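Gwendolyn Yazzie
Nov 28, 2024

Today I finished the second version of our house rules for the small arm cells at Milden. Some people asked me to share them, so I write a short thread. Please correct me where your shop does it differently.

First rule: one person is the operator, and the name is on the whiteboard before the power goes on. If the operator leaves for coffee, the arms are stopped and the name is wiped off. It sounds strict. After 36 sessions we do not discuss it any more.

Second rule: the tape on the floor is a border. Bags, coats and visitors stay outside it. When the tape is worn through, the cell is closed until somebody puts new tape. In February we were too relaxed with this and I had to write a long email.

Third rule: cables on the arm must have enough slack for the full reach, but they must not catch on the gripper or on the objects. We move each joint slowly to both ends before the first task of the day and we watch only the cables.
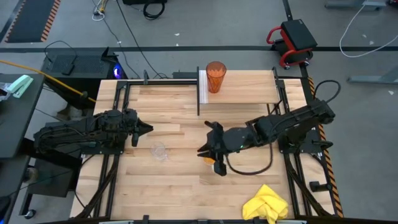

Is it allowed to reach in and pick up a fallen cup while the arms are paused?
Only after the stop button is pressed and the operator has said "stopped" aloud. A pause in the software does not count as a stop with us.

Fourth rule, for two arms on one table: each arm has its own side, and the middle is shared. Only one gripper may be low over the middle at a time, unless the task sheet says that both are needed. My colleagues from Plurport keep a wider gap than we do. I think they are right, but our tables are smaller.

Fifth rule: we use only light things for practice. Plastic cups and cloths, yes. Glass, no, also not "just once".

The log stays on paper. We are now at page 243 and I can still find every stop with its reason. The Lindqvist template has 12 columns, we fill in five of them.

What I have not solved: who checks the operator when the operator is me? If you have a good rule for this, please write it under this post. I will read the answers on Monday.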